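Gelano -- démonstrations de transfert à la cuillère, par téléopération à deux bras

Version du 2020-11-03
Contact : Dzintra Ķēniņš (données), Joris Coppens (matériel et étalonnage)

Résumé

Gelano est un jeu de démonstrations dans lequel une personne guide deux bras pour prendre du riz cru dans un bol et le déposer dans une assiette en métal. Le jeu contient 800 épisodes. Chaque épisode dure jusqu'à 60 secondes. Nous le publions pour l'apprentissage par imitation, et aussi pour ceux qui étudient la saisie d'un outil mince.

Contenu d'un épisode

- les vues de la caméra fixe et des caméras de poignet
- les positions articulaires des deux bras
- l'ouverture commandée et l'ouverture mesurée de chaque pince
- une consigne écrite, en français et en anglais
- l'identifiant de l'opérateur, de 1 à 5
- la note de l'annotateur (réussi, partiel, échoué)

Les horodatages sont ceux de l'ordinateur d'acquisition. Les flux ne sont pas rééchantillonnés : il faut les aligner soi-même, le script aligner.py donne une manière de le faire.

Collecte

L'opérateur est assis derrière la table et tient deux poignées de commande. Il voit la table directement, sans écran. Avant la première séance, chaque opérateur a fait un entraînement avec Cor Van Damme, et ces essais ne sont pas inclus. La consigne est lue à voix haute, puis l'enregistrement est lancé avec la pédale. On ne demande pas d'aller vite. Si la cuillère tombe, l'opérateur peut la reprendre et continuer, et l'épisode reste dans le jeu avec l'étiquette « reprise ».
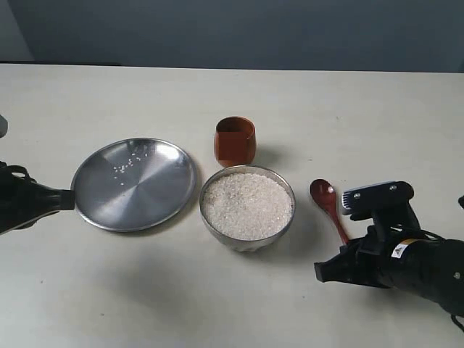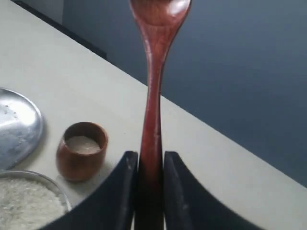

L'étiquetage des phases nous a pris plus de temps que la collecte. Nous avions d'abord une seule phase « saisir », qui mélangeait l'approche, la fermeture de la pince et le redressement de l'outil. Les annotateurs n'étaient pas d'accord entre eux sur la fin de cette phase. Maintenant il y a « approcher », « serrer », « orienter », « puiser », « transporter » et « verser ». La phase « orienter » commence quand le manche est tenu entre les deux doigts et que la cuillère a quitté la table, et elle se termine quand l'outil a l'inclinaison voulue pour puiser. Elle peut passer par une position verticale, comme dans la vue de poignet où le cuilleron est en haut. Pour « verser », le début est le premier mouvement de bascule au-dessus de l'assiette, même si aucun grain ne tombe encore. Des grains isolés sur le métal, comme ceux de la vue générale, ne suffisent pas pour donner la note « réussi » ; l'annotateur choisit alors « partiel ».

Ashley Entwistle a relu toutes les étiquettes de phase. Les cas discutés sont dans le fichier desaccords.csv, avec les deux avis.

Organisation des fichiers

episodes/ -- un dossier par épisode
etiquettes/ -- phases et notes, format CSV
etalonnage/ -- paramètres des caméras, un fichier par séance
scripts/ -- lecture, alignement, affichage
LISEZMOI.txt

Les séparations entraînement et test sont faites par séance et non par épisode. Merci de ne pas les mélanger, car deux épisodes de la même séance se ressemblent beaucoup.

Limites connues

Le fond et la table changent très peu d'une séance à l'autre. Un modèle entraîné seulement avec Gelano risque de mal fonctionner dans une autre pièce. Il n'y a pas de capteur de force dans les doigts ; l'ouverture mesurée donne une indication du serrage, mais elle est faible pour un manche si fin. La quantité de riz transférée n'est pas pesée.

Dans les séances de mars, l'horloge de la caméra de poignet droite a un décalage. La correction est dans etalonnage/ et elle n'est pas appliquée aux fichiers bruts.

Licence et citation

Usage libre pour la recherche et l'enseignement. Pour un usage commercial, écrire à Hanneke Jansen, laboratoire Erkholm. Merci de citer « Gelano, démonstrations de transfert à la cuillère » avec la date de la version utilisée.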